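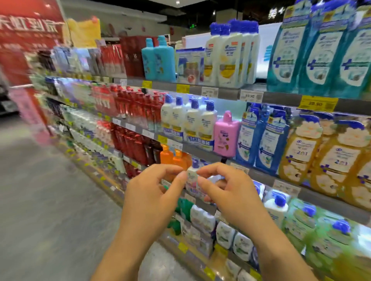 Jiketti Student Robotics Club: Shelf Project Gallery

Updated 16/12/2019

The Shelf Project is the club's November-to-spring build. The goal is an arm that takes a named product from a store shelf, turns the label toward a reader and puts the product back in its row. The club has 12 members in 2 teams: Evton handles grasp planning, Gazi handles label recognition. Human handling is recorded first, from head height, and each clip is cut to 30 seconds before annotation.

Small bottle, both hands. The grip is a pinch between thumb and index finger on each side. Evton tags this as a two-point hold and keeps it separate from full-hand grasps. The pump cap is blue.

Tall pump bottle, raised above the shelf. The right hand wraps the middle of the bottle and carries the grip; the fingertips of the left touch the lower part. Translucent pink plastic is a hard case for the depth estimate, and fingers over the label remove part of the text Gazi needs. The brand name is still readable — the smaller characters are scored separately.
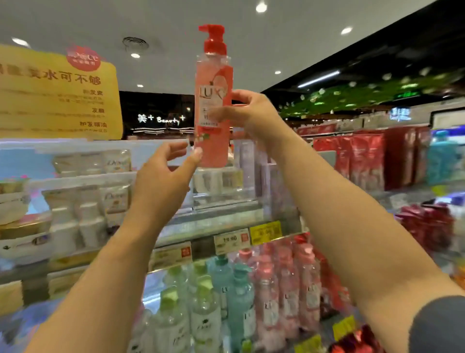
Next stage

Annotated clips go into the Skanbridge simulator, where both grasp types are replayed on a two-finger gripper model. Full-hand grasps will be remapped by hand until the planner can do it.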